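Products | Applications | Open Days | Service | Contact

Reading time: 7 minutes

Keltier D6 Desktop Manipulator: Demonstration Program and Equipment Information

The Keltier D6 is a compact robotic arm intended for light handling work in offices, teaching rooms and small laboratories. It is supplied by Gredard as a complete station, comprising the arm, a two-finger gripper, the controller, the operating software and the mounting hardware. The station may be seen at work during the open days held at the Gredard demonstration rooms, and this page is intended both for prospective purchasers and for visitors who have registered for a session.

The D6 is designed for small objects of modest weight that have to be lifted, moved a short distance and set down again. It is not intended for palletizing, machine tending or any other task in which the arm would be expected to run unattended through a full shift. Purchasers with requirements of that kind are referred to the Drastum range, which is shown in the adjoining hall on the same days.

What visitors will see

The open day is organized around working stations. Each station carries out one task, repeatedly, with an operator present. Visitors are free to move between stations in any order and to remain at any of them for as long as they wish, subject to the limits on numbers given below.

At the desktop station, the D6 handles small items on an ordinary office desk. The exercise is known in our program as the Đinh task, after the Đinh teaching package with which it was first supplied. The arm approaches an item from above, closes the fingers, lifts, travels and releases. The items in use are small and round, and many of them are soft. Fruit is used frequently, as it marks easily and a poor grip can be judged afterward by inspection.

Visitors often ask why the exercise is not carried out on a bare bench. The D6 is sold to customers whose desks are already occupied by a screen, a keyboard and the usual papers and packages, and the demonstration is set up accordingly. An arm that performs well on an empty surface may perform poorly when its path passes close to a monitor, or when a cable lies across the area in which it is asked to work.

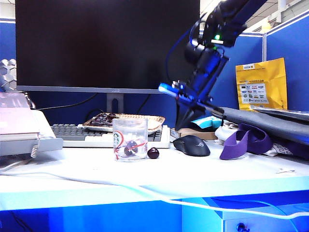

Desktop Manipulation Group, Gredard Demonstration Rooms

The cherry is among the more demanding items in the Đinh task. Its surface is glossy, it can roll when touched from the side, and it shows damage readily. When one cherry is in a clear cup and a second lies beside it on the desk, the operator has two distinct cases to present. The item outside the cup may be approached from most directions, while the item inside can be reached only from above, with the fingers kept clear of the rim. Clear plastic adds a further difficulty for any vision system, as the wall of the cup is hard to separate from whatever stands behind it.

Operators will explain each case on request. They will also repeat an attempt that has not succeeded, and visitors should expect to see a number of these. Attempts are not edited or selected in advance, and the station is not reset to a more favorable arrangement when guests are present.

Description of the equipment

The arm is a serial manipulator with six powered joints. The segments are finished in black. The gripper is of the parallel-drive type, and its fingers narrow toward the tip so that they can be brought down between closely spaced objects. Fingers may be exchanged by the user with the tool supplied. Three patterns are offered: narrow, broad and padded. The narrow pattern is delivered as standard.

The principal figures for the D6 are as follows.

Maximum reach: 792 mm, measured from the base axis to the fingertip
Rated payload: 300 g, including the item held but excluding the gripper
Controller weight: 1223 g
Base footprint: 176 mm square
Power: supplied through the controller from a standard wall outlet
Mounting: desk clamp, bench plate or overhead bracket

The rated payload applies across the whole working area. Users should not exceed it with the arm folded close to the base, even though the joints may appear to carry a greater load in that position without difficulty.

The overhead bracket is recommended where desk space is limited. It allows the arm to descend toward the work and leaves the surface beneath available for other use. Customers choosing this option should confirm that the supporting structure is rigid. Cubicle partitions are not suitable for this purpose, and the bracket must be fixed to a wall, a floor-standing post or a frame of equivalent stiffness.

Control and software

The D6 may be operated in three ways. In direct mode, the operator moves the arm by means of a hand controller. In taught mode, the arm is guided through a series of positions, which it then repeats. In assisted mode, the operator indicates an item on the screen and the software proposes a path, which must be accepted before the arm will move.

Direct and assisted modes are both used at the open day. Taught mode is shown on request. It is of limited value for the Đinh task, where the items seldom lie in the same place twice, but it remains the mode most widely used by teaching customers and the easiest to learn.

The software records joint positions and gripper width throughout each attempt. Records may be exported as plain tables and opened in any common spreadsheet. No subscription is required, and records are held on the customer's own computer unless the customer arranges otherwise.

Arrangements for visitors

The next open day will be held on April 27, 2022. Doors open at 9:30 a.m. and the last session begins at 3:15 p.m. A further open day is planned for June, and the date will be published on this page when the rooms have been confirmed.

Attendance is free of charge, but registration is required. Parties of more than six are asked to write in advance so that they can be divided between stations. The desktop station can accommodate four visitors at a time in reasonable comfort. Where a line forms, operators may ask those who have seen a complete cycle to move on and return later.

Visitors are asked to observe the following.

Remain behind the marked line while the arm is powered.
Do not place items on the desk or remove them from it.
Tie back long hair and secure loose sleeves before taking the hand controller.
Leave bags and coats in the room provided at the entrance.
Photography is permitted. Flash is not permitted at any station using a camera.

Visitors who wish to operate the arm themselves may do so in direct mode, under supervision, for a period of up to ten minutes. Persons under sixteen must be accompanied. Previous experience is not needed, and most visitors are able to pick up and release an item within their first session. Places are allotted at the reception desk on arrival and cannot be reserved.

Customers considering a purchase are welcome to bring samples of their own. Samples should be small, dry and free of sharp edges, and should fall within the rated payload. The operators will attempt to handle them and will give a frank opinion on whether the D6 is suitable. Liquids, powders and live specimens cannot be accepted. Samples not collected by the end of the day will be discarded.

Access

The demonstration rooms are on the ground floor and may be reached without steps. Seating is available at each station. Visitors who are sensitive to noise may wish to attend during the first hour, when the Drastum hall is not yet in operation.

Supply and support

The D6 is supplied to order. The station is delivered assembled, apart from the mounting hardware, and can ordinarily be put into service by the customer on the day of delivery. On-site installation is available at additional cost and is advised for the overhead bracket.

Each station carries a two-year warranty on the arm and controller. Fingers and finger pads are regarded as wearing parts and are excluded. Replacement fingers are held in stock and are sold in pairs. Finger pads are sold in packs and should be renewed when the surface has become polished or has begun to lift at the edges.

Teaching customers may request the Đinh package, which contains lesson plans, a set of exercise sheets and a guide to choosing everyday items for handling practice. The package is written for the D6 but may be used with earlier Keltier arms if the speed limits given in its appendix are observed. It does not include the items themselves.

Requests for quotations should state the mounting option, the finger pattern and the intended use. Where the intended use involves food, this should be mentioned explicitly. The D6 is not certified for food preparation, and items handled by it during demonstrations or lessons must not be eaten.

Registration forms for the open day and the current price list are available from the Gredard reception desk.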